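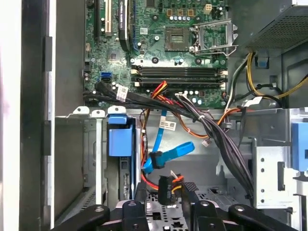
Ticket 31: SATA plug task, success rate dropped after wrist camera remount

Project: Flumon (PC teardown and rebuild)
Opened by: Xuân Tôn
Assigned to: Zhuoran Su
Opened: 3/18/19
Status: closed, one follow-up

Problem

The policy that grasps the blue SATA data cable by its hanging end used to finish 11 of 14 trials. With the same checkpoint it now finishes 2 of 14. The arm comes down on the correct side of the cable and closes short of the connector. No change to the Cidum controller or the gripper firmware between the two runs. The wrist camera was taken off and put back to replace a screw.

Setup

Desktop tower, side open, motherboard facing up. Memory slots empty, CPU socket empty with the lever open. The data cable hangs diagonally with the flat connector pointing down, and the black power connector is just below it on its short red and yellow wires. Cable bundle left in place. Same start pose as before.

Log

XT: Reran hand-eye calibration with the Rusitz board. Residual is normal. Reran 14 trials, still 2 successes.

ZS: Please check whether the policy reads the calibration at all. In this version it takes raw wrist images and outputs deltas, so a new calibration file would change nothing.

XT: Confirmed, it is not used. Compared old and new wrist images at the start pose. The gripper fingers sit lower in the new ones, by up to 31 pixels. The camera is pitched up a little.

ZS: That fits. The network probably learned the distance between fingers and connector in image space. Two tests, please. First, shift and crop the new images so the fingers line up with the old ones, no retraining. Second, put the camera back in the old position using the finger overlay.

XT: Test one, shifted images: 9 of 14. Three of the misses closed on the power connector instead of the data cable. Test two, camera physically realigned, no shift: 11 of 14, same as the original number.

ZS: Good. The power connector grasps are a separate failure – the two plugs are close together and the training set has few cases like that. Opening a new ticket for it.

Resolution

Camera realigned with the overlay. The overlay check is now part of the startup script, and the run will not start if the finger outline is off. Results collected between the remount and the fix are tagged and left out of the Long baseline table.

Follow-up

Retrain with random image shifts and repeat the comparison at both camera positions. Planned for May. XT owns it.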